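Laborbuch Savia - Datenaufnahme Handgreifer, Wohnumgebung, Februar
Satz 15, Spielmatte vor dem Sofa, zwei Greifer, freie Objektwahl 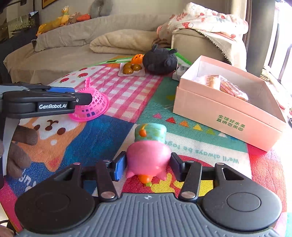
Aufbau
Matte liegt flach auf dem Boden, Sofa im Hintergrund, Fenster rechts. Vorhang bleibt offen, Deckenlicht aus. Objekte auf der Matte: rosa Schwein, türkiser Hut mit hellen Sprenkeln, rosa Korb mit offenem Gitter (umgedreht), weiße Platte mit Gebäck, schwarzes Plüschtier, offener Karton mit verpacktem Gebäck. Plüschtiere auf der Sofalehne gehören nicht zum Objektsatz und werden nicht annotiert, auch nicht als Ablenker.
Objektliste in der Dultar-Tabelle nachgetragen. Das Schwein steht dort jetzt unter "Figur, rund, glatt", vorher unter "Plüsch". Falsche Klasse, bitte in den älteren Sätzen ebenfalls prüfen.

Aufgaben
A - Schwein greifen, anheben, an anderer Stelle absetzen, Lage frei.
B - Schwein greifen und wenden, zweiter Greifer stützt, falls nötig.
C - Korb aufrichten.
D - Verpacktes Gebäck aus dem Karton nehmen und neben die Platte legen.
Startlage bei A und B variieren: aufrecht, seitlich, kopfüber. Hut mal auf der Figur, mal daneben. Bei C immer mit der Öffnung nach unten beginnen, sonst ist die Episode keine C-Episode und geht in den Rest.
Zielmenge für den Satz 300 Episoden, verteilt auf die vier Aufgaben. Gleichverteilung ist nicht gefordert, B soll aber überwiegen. In Nutham war B unterbesetzt und das Modell hat die Figur beim Wenden regelmäßig zu früh freigegeben.

Ablauf
Beide Greifer vor jeder Episode ganz öffnen und 2 Sekunden ruhig halten. Der Schnitt sucht genau diese Pause. Wo sie fehlt, hängt das Skript zwei Episoden zusammen, und das fällt erst beim Durchsehen auf.
Danach Aufgabe ansagen, ausführen, Finger öffnen, zurückziehen. Kein Nachrücken der Objekte mit der freien Fingerspitze, solange die Episode läuft. Umbau nur zwischen den Episoden, Greifer dabei ablegen.
Geschwindigkeit: langsamer als man es von Hand machen würde. Bei der Durchsicht der Nutham-Daten waren die schnellen Episoden fast alle unbrauchbar, Bewegungsunschärfe genau in der Annäherung.

Beobachtungen
Runder Körper zwischen zwei Polstern: Griff hält nur, wenn die Polster auf der dicksten Stelle sitzen. Etwas zu hoch angesetzt und die Figur rutscht nach unten weg. Solche Fehlgriffe nicht löschen, sondern mit "slip" markieren und den zweiten Versuch in derselben Episode lassen.
Kopfüber sind die kurzen Beine oben im Weg. Annäherung von der Seite geht besser als von oben.
Linker Greifer steht in vielen Episoden nur am Rand und tut nichts. Für A ist das in Ordnung. Für B wäre mehr echte Zweihandarbeit gut, also Figur übergeben oder gegenhalten. Ab der nächsten Runde wird B in B1 (eine Hand) und B2 (beide Hände) geteilt.
Korb: Gitter ist zum Greifen brauchbar, Finger dürfen aber nicht durch eine Öffnung fahren. Zweimal verhakt, beide Episoden verworfen.
Knisternde Verpackung im Karton gibt auf der Tonspur deutliche Spitzen. Ton wird nicht trainiert, stört aber die automatische Erkennung der Ansage. Bei D die Ansage deshalb vor dem ersten Kontakt beenden.
Matte ist stark gemustert. Die Segmentierung verliert das Schwein auf dem rosa karierten Feld, auf Blau und Türkis nicht. Karofeld trotzdem nicht meiden, der Fall soll im Datensatz sein.

Stand
Gesamtbestand Savia nach diesem Satz 1164 Episoden, Verworfenes schon abgezogen. Upload auf das Todorova-Laufwerk gestartet um 16:40, Prüfsummen noch nicht verglichen. Karten erst löschen, wenn die Prüfsummen stimmen.

Offen
- Öffnungsweite: rechter Greifer meldet bei ganz geöffneten Fingern einen kleineren Wert als der linke. Nullpunkt neu setzen, betroffene Episoden des Satzes umrechnen oder kennzeichnen.
- Polster auf Abrieb prüfen, die blauen Flächen werden auf der Matte schnell staubig. Abwischen zwischen den Blöcken in die Checkliste.
- Textbefehle für B1 und B2 formulieren, deutsch und englisch, je mehrere Varianten.
- Hut als eigenes Greifobjekt? Bisher nur mitbewegt. Wenn er beim Wenden fällt, ist unklar, ob die Episode als Erfolg zählt. Vorläufig: zählt, Vermerk "Hut ab".
- Gleicher Aufbau bei Abendlicht, Vorhang zu.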